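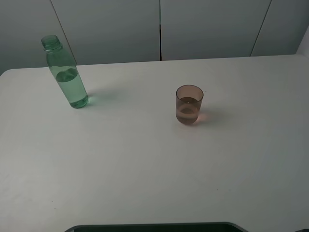
Wastitero Pouring Set - README

Maintained by Eirlys Ifans. Questions about the cups and bottles go to Marcus Thibodeaux.

What this set is about

Wastitero is a collection of pictures of drinking vessels and bottles on a plain table. The subject is water in colored, see-through plastic: how high it stands, where its surface is, and what the color of the plastic does to the table next to it. We started it in July in Lillenville, after we had difficulty to find pictures where the level of the liquid can be read through a tinted wall.

The set has 4,000 pictures in 7 folders. Each folder is one arrangement of objects. This README belongs to the folder "green-brown".

Objects in this folder

Bottle: green, clear plastic, threaded neck, used without cap. The water is filled to the lower half of the body. Please note that the plastic is thicker at the base, so the green looks stronger there and the color should not be used to judge the depth.

Cup: small, brown tint, translucent plastic, with a rim that opens slightly. In our lists it is called "Jacquet", which is only our own name for this shape. The cup throws a warm pink-orange glow on the table. We keep this glow in the pictures, and it is not labeled as part of the cup.

Table and background: white matte top, gray panels behind it with thin dark seams. The table is wiped before every arrangement, but small specks and smudges can stay. They have no label.
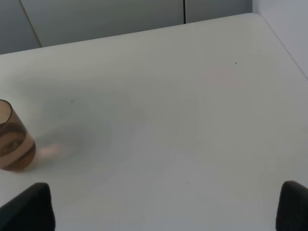 Brown cup at the left side of the white table, gray panels behind.

Labels

Every picture has one line in the file labels.csv. The columns are:

picture_id - number of the picture inside the folder
vessel - bottle or cup
tint - green, brown or none
level - empty, low, half, high, full or unclear
partial - yes, if the object is not completely inside the picture

When a picture has two vessels, it has two lines. The level is given by eye, in steps, and we did not measure the volume. If two people did not agree, we wrote "unclear" and left it so.

Known problems

The surface of the water is seen as an oval line, and in the brown cup it is easy to mix it up with the reflection in the lower wall. In version 2 we corrected many of these, but surely some are left.

The words "half" and "low" were used differently in the Pevton folder, which is older. Do not join it with this one before you read the notes in that folder.

Changes

Version 5: column "partial" added.
Version 2: levels of the brown cup checked again by Marcus.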